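Meeting Room Tables: Surface Care and Clear-Down

Facilities newsletter, Stillelby building
Prepared by Marites Tolentino

The white tables on the second floor have been in use since March, and the finish has held up well apart from marks. Of the 156 cleaning requests logged for the floor, most concerned a table, and the largest single group concerned marker ink. Drinks came next. This item sets out the revised clear-down procedure and the cleaning method agreed with Horácio Rocha, who looks after surfaces and flooring for both Stillelby and Clundley.

The procedure applies to all 13 tables. It replaces the laminated card in the supply cupboard, which may be thrown away.

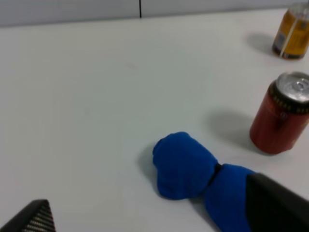 Page last changed: December 3, 2020

Drinks. Unopened cans may stay on a table during a meeting and must be removed at the end of it. A red can with its pull tab still closed goes back to the kitchen fridge like any other. Opened cans are emptied in the kitchen sink and then recycled. Do not empty them into the meeting room bins, which have no liner suitable for liquid. Other containers, cylindrical or otherwise, follow the same rule: closed ones return to the kitchen, open ones are emptied first.

Condensation leaves a ring on a matte surface if it dries in place. Wipe with a damp cloth, then a dry one. A ring that has dried will usually come off with warm water and a drop of dish soap. Leave the soapy water on for one minute before wiping.

Markers. Whiteboard markers belong on the tray below the board, capped, lying flat. Storing them upright with the cap at the top lets the ink settle away from the tip, and we have been discarding pens that were still more than half full. Check that the cap has clicked shut before putting a pen down anywhere.
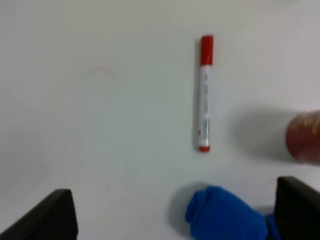 Red is the slowest color to remove from the white finish. Fresh ink lifts with a dry microfiber cloth. Older ink tends to leave a pale pink trace after the first pass, and rubbing harder spreads it. For these traces, put isopropyl alcohol on a white cotton cloth, dab from the outer edge of the mark toward the middle, and turn the cloth to a clean part after each dab. Rinse with plain water and dry. Colored cloths should not be used with alcohol, as the dye can transfer.

Melamine sponges are withdrawn from the second floor. They are a fine abrasive. Timo Strobel tried one on an offcut of the tabletop material and found a shiny patch after up to 3000 strokes by machine, with the first change in gloss visible well before that. A shiny patch on a matte table cannot be repaired locally. The same applies to scouring powder and the green side of a kitchen sponge.

Check for marks from a low angle with the room lights on. A faint stain is easily missed from directly above, particularly near the edge of a shadow.
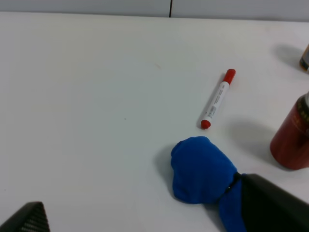 Clear-down takes place after the last booking of the day and follows a fixed order. Remove drinks first, then stationery, then soft items, and wipe only when the surface is bare. Wiping around objects leaves a visible outline on this finish. Soft items include cloths, socks, scarves and anything else made of fabric, and they go in the lost property box at reception with a slip giving the room and date. Something like a crumpled bundle of blue fabric with a black band around it should be shaken out before it is boxed, in case a pen or a key is caught in the folds. Dyed fabric should not be left overnight on a damp table. Markers found beside it return to the tray in that room, even if another room is short.

Supplies. Microfiber and white cotton cloths are on the middle shelf of the supply cupboard. The alcohol is kept by Fidel Montecinos at the front desk and must be signed for. Cloths used with alcohol go in the lidded metal bin, opened out flat.

Clundley will move to the same procedure once its own tables have been checked. Its finish is glossier and the alcohol step has not yet been tested there. Until then, use soap and water only at that site. Marks that remain after two attempts should be reported to Horácio with the room number and the cleaner used.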